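How to set up a shared workroom you'll love working in

I have a real soft spot for a white room. Give me white walls, a white ceiling and a floor with a bit of shine to it and I'm happy for the whole day. But a room like that is only as good as the way you lay it out, and I've seen plenty of lovely bright spaces turned into an obstacle course by the end of the first week. So let's do it properly! You need a free afternoon, a tape measure, a roll of low-tack tape and one other person to hold the far end of things.

What you'll need

Tape measure, at least 6 metres long
Low-tack tape in a colour that shows up on your floor
Microfibre mop and a bucket
Felt pads for the desk legs
Soft-tread castors, if your chairs came with hard plastic ones
Pencil and grid paper

Step 1: Empty it out

I know, I know. You want to shuffle things around and call it done. Please don't. Get everything into the hallway, even the heavy desk, and have a proper look at the bare room. Note the power points, which way the door swings and where the light falls. When I did ours at Trillon I found a power point I'd forgotten existed, hidden behind a filing cabinet for years, and it changed my whole plan.

Step 2: Draw the room

One square on the paper is 20 centimetres on the floor. Mark the door, the windows and anything fixed to the wall. Now cut out little paper desks and chairs to the same scale and push them about. This is the fun part and I could do it all evening (I have done it all evening). Try at least one layout you think you'll hate, too. My favourite room came from one of those.

Step 3: Desks to the wall

If people need space to stand, stretch out or try things on their feet, keep the middle clear and put the desks around the outside. Slim-legged desks are brilliant for this, as you can see the floor running underneath and you can get a mop in there without moving a thing. Leave a hand's width between the desk and the wall for cables.

Got a bit of brick? Put a desk against it! Brick warms up an all-white room more than any poster, and a white desk looks terrific there. Give it a good brush down first, because old mortar drops grit and grit is murder on a glossy floor.

Step 4: Sort out the chairs

Go for chairs that roll, and match them if your budget allows. Black hides scuffs, and a mesh back is a treat in January when the air con is struggling. We bought ours second-hand from a place called Drasico and swapped the castors on day one.

Allow 100 centimetres behind each desk so that someone can push back and stand up without clouting whoever's walking past. Then sit in every chair and adjust it. Really sit in it, with your feet flat and your elbows level with the desktop.

Step 5: Check the lights

Ceiling tubes reflect off a shiny floor, and off screens as well. Sit at each desk with everything switched on and look at a dark screen. If there's a bright bar across it, turn the desk side-on to the tube. A quarter turn usually fixes it, and it costs nothing.

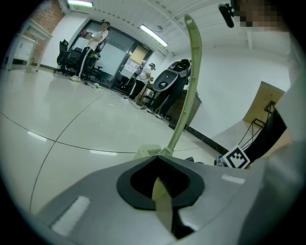
Words by Mỹ Khổng
Posted Nov 22, 2021 in Rooms & Spaces

Step 6: Leave the middle alone

White desk on the wall by the brick, black chairs you can roll wherever you want them, and a big stretch of pale floor for people to stand about on. I adore this kind of layout. You can hop up from your chair and be on your feet with room to move straight away, and the reflections from the ceiling lights make the whole floor feel bright.

Run your tape along the edge of the open area and live with it for a week before you commit to anything. People will show you where they want to walk. If they keep cutting one corner, move the desk and let them have it.

Step 7: Look after the floor

Dry mop first, every time, then go over it damp with clean water. Skip anything that promises extra shine, as it builds up and goes cloudy. I mop from the far wall back to the door and change the water halfway. Check the felt pads while you're down there and replace any that have gone flat or picked up grit.

One last tip: chairs collect things. Bags, lanyards, jumpers, someone's lunch. Put a row of hooks near the door at a height everybody can reach, and do a quick lap of the chairs before you switch off the lights.

Next up in Rooms & Spaces: hiding cables under a thin-legged desk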